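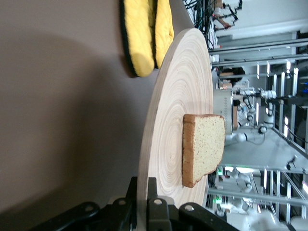
*Reading time: 2 minutes*

**Ostside, 2023-04-27.** Humham, the neighborhood bakery that has spent years asking customers to please stop squeezing the loaves, will now sell them bread by the slice.

The Single Slice counter opens at the Ostside shop in May. Customers may buy one slice of any loaf on the shelf, cut while they wait, for 44 cents. Butter is 10 cents more. Toasting is free, though the toaster is old and has its own opinions about timing.

The idea came out of a customer survey in March. Humham received 117 replies, many of them about parking. Once those had been set aside, the most common complaint was that a full loaf is too much bread for a person who lives alone and does not own ducks.

"We had been telling people to freeze half," said Miroslava Kuruc, head baker. "They told us what was already in their freezers. It was the other half of the last loaf."

All 14 of the bakery's regular breads are included, from the plain white to the dark rye that Kuruc describes as "an acquired taste, which I am still waiting for people to acquire." Heels cost the same as middles. The staff discussed this at some length and would rather not reopen the matter.

A trial at the smaller Retham shop sold out of seeded bread on its first two mornings. It also produced one customer who bought a whole loaf a slice at a time, in separate transactions, and asked for a receipt with each.

"He was very polite," said Ayanda Swanepoel, who manages the Retham shop. "The line behind him was less so."

There is now a limit of six slices per visit. Anyone wanting more is invited to consider the loaf, which remains available and works out cheaper.

Slices are wrapped in paper and should be eaten the same day. Orders cannot be placed by phone.

The counter will be open from 7 a.m. until the bread is gone. Press questions, and any remaining thoughts on parking, may be sent to Asabe Tamuno at the Humham office, Poirier Street, Ostside.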